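## 3. Leveling and Mounting the Kutar Bench Scale

1. Set the scale on a firm surface, away from fans and vents.
2. Turn each of the four feet until the bubble sits inside the ring.
3. Plug in the Asero power supply. Allow 19 minutes of warm-up.
4. Press ZERO. Wait for the stable mark.
5. Place the test weight at the center of the pan. The display must read 1053 g, within 3 g.
6. If the reading is outside this range, repeat steps 2 through 5, then see Section 5.

**Note:** Units with the older Kuzmenko load cell show the stable mark later than current units.

**Caution:** Do not lift the scale by the pan. Overload damage is not covered.
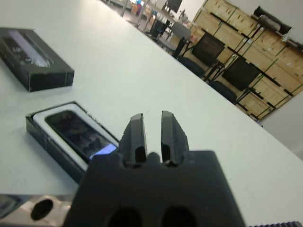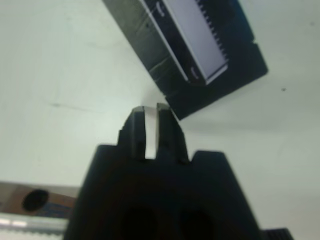 Readings drift when the pan or the housing touches anything beside it. Leave a clear space on all sides and route the cord behind the unit. Dark parts with a narrow space between them are hard to check by eye; slide a strip of paper between the pan and the housing. The strip must pass freely on all four sides. Record the result on the Rivinside service card.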